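Print this page | E-mail this page

README - Umer open day, suturing demonstration
2024-10-11

Notes and files from our open day at Jesley, where Liv Engström and Sekar Pattinasarany ran the suturing demonstration. Almost 2,000 stills came out of it, and I have been through every one. I loved doing it!

What was shown

Liv drove both arms from the console while Sekar talked visitors through each move. We ran 29 short turns over the day, each starting from a small cut in the tissue. What people kept asking about was the thread - how do you keep it out of the way when you only have two instruments and it kinks wherever it likes? Watch the slack, Sekar told them, and keep the other jaws open and close by.
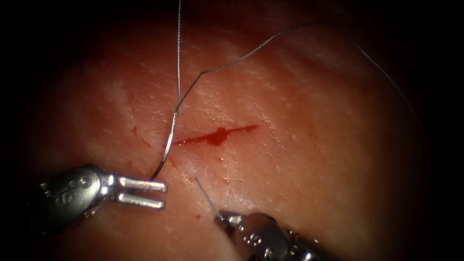 Files

- stills/ - one folder per turn, numbered in running order
- notes/ - Kulsoom Butt's comments, typed up as she wrote them
- labels.csv - instrument side, thread visible, blood visible (yes or no)

Known gaps

Turns 2 and 3 share a folder. The corners are very dark in many stills, so please don't label thread there unless you can really follow it. The July practice files are kept separately; ask Halfdan Briem for those.

Print | E-mail to a friend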